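Apprentissage par imitation — notes de cours, séance 7
Que mesure un taux de réussite ?

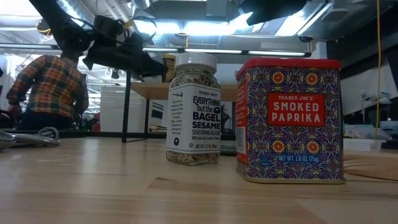

On reprend là où on s'était arrêtés : l'article de Kettunen sur le clonage de comportement avec augmentation visuelle, que j'appellerai « méthode Nieminen » puisque c'est le nom du code distribué. Le résultat annoncé tient en une ligne : 446 démonstrations téléopérées, 70 % de réussite sur des objets jamais vus. Avant de l'admirer, il faut savoir ce que recouvre « jamais vus ».

1. L'objet nouveau ne l'est pas toujours

Un bocal en verre à couvercle et une boîte métallique rectangulaire diffèrent pour l'œil : transparence, reflets, étiquette, motif imprimé. Pour une pince à deux doigts qui descend à la verticale, l'écart peut être bien plus mince. Si la largeur à saisir reste dans la plage vue à l'entraînement, la politique peut ignorer presque tout de l'image et réussir quand même. Hertta Kettunen parle de généralisation sémantique ; je n'en vois pas la preuve dans ses tableaux. Il manque l'essai le plus simple : même géométrie, autre décor, puis même décor, autre géométrie.

2. Le choix de la référence

La méthode est comparée à 2 concurrentes, toutes deux entraînées sans recadrage aléatoire. On ne sait donc pas si le gain vient de l'architecture ou du recadrage. L'équipe de Wirkorby a refait le calcul en avril avec une augmentation identique pour tout le monde — l'écart fond, sans disparaître. À noter aussi : 3,000 essais figurent dans l'annexe (3 000 en notation française, ne lisez pas « trois virgule zéro »), mais presque tous en simulation. Les essais réels sont bien moins nombreux et l'article ne donne pas d'intervalle de confiance.

3. Qui remet la table en place ?

Entre deux essais, quelqu'un repose les objets. Cette personne sait en général quelle méthode passe ensuite. À Hurkthorpe, on tire les positions au sort et l'opérateur ignore quelle politique tourne ; c'est lent, et je ne connais pas d'autre façon de croire un chiffre. Même question pour le critère de succès : un objet soulevé puis lâché compte-t-il ? L'article dit « saisie stable », sans durée.

À faire pour la prochaine fois

Relire la section 4 de l'article et l'annexe B. Calculer l'intervalle de Wilson à 95 % pour 70 % de réussite, d'abord avec 20 essais, puis avec 200. Proposer un protocole en aveugle réalisable sur le poste de Kidham par une seule personne, en précisant qui note les échecs et à quel moment — une page maximum, pas de code.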